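Search this site Search Go
Home > Field notes > Perception > Gallery

Residential streets: road-surface segmentation

22nd August, by Everaldo Lacerda

Lurkow is the driving software we run on the small test car. Most of its early training came from asphalt, with painted edges and proper kerbs, and it does well on that. It did less well in the estates where people live. In March we began work on paved residential roads, and these are notes on one of the roads and on what changed in the code.

The job is split three ways. Zurnum is the segmentation model. It takes the forward camera and gives each pixel a class: road, verge, barrier, building, plant, sky and a few more. Evangelista is the planner, which wants a drivable corridor with a left and right limit and a cost for everything inside it. Between the two sits a short stage that turns the pixel classes into a ground map, and most of the faults we chased turned out to be in that stage.

The Fevstead set has 376 labelled stills. We kept 95 back for checking and trained on the rest. All of them were labelled by hand, with a second person going over the boundaries.
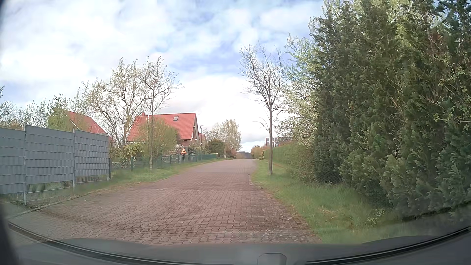
Block paving is hard on a model that has learned to read texture as a warning. Zurnum's older weights gave high confidence far up the road and low confidence close to the car, which is the reverse of what we expected. The wavy-edged blocks are sharp in the near part of the road, with dark zigzag joints between them, and farther off they blend into a smoother pinkish surface. The old model was happy with the smooth part and treated the joints as lots of small edges. Our fix was to label both as one class and to train on crops taken at several scales, so that the same blocks turn up sharp in one crop and blurred in another. The worn patch at the lower right, speckled with grey and moss beside the grass, is labelled as road too. We argued over that one. It is paving, and a wheel can go on it, so it stays in the road class with a higher cost in the planner.

Verge and edge
On a street with no painted line, the limit of the corridor has to come from the change between paving and grass. The ground-map stage used to fit a straight line to that change and extend it. On a gentle bend the line drifted on to the grass before the far end. It now fits a curve in short pieces, and stops when the evidence runs out instead of carrying on to the horizon. Evangelista is told where the fit stopped and plans a lower speed beyond it.

Fences
Mesh with strips woven through it came out as building in one still and plant in the next. For planning it makes no difference, as all three mean "do not drive there", but the flicker between classes upset the tracker, which thought objects were appearing and vanishing. We merged them into a single barrier class for the ground map and kept the finer classes in the log.

Dashboard mask
The lower part of the camera view takes in the dashboard and the base of the windscreen. A fixed mask removes it before segmentation. The first mask was drawn too tight and left a thin curved strip, which Zurnum labelled as road with great confidence. The planner then believed there was free space inside the car. The new mask is 6 pixels wider all the way round and is checked at start-up against a stored outline. If the two do not match, the software will not start.

Signs
Small signs at a distance are found but not always read. When the shape and colour suggest a warning and the symbol can't be made out, Lurkow now stores it as "warning, unread" and asks again on later images. Before this change it picked the nearest match from the list, and the log looked tidier than it should have.

Replay tool
Every change above went through the replay tool before it went on the car. It feeds recorded images through the full chain and shows the old and new corridors side by side. The current regression list holds 423 short clips. Any clip where the new corridor crosses on to a labelled verge is marked as a failure and goes back to whoever made the change.

Still open: wet paving, leaf cover, and low sun along the line of the road. The labels for wet paving have been started.

Filed under: Perception, Segmentation, Lurkow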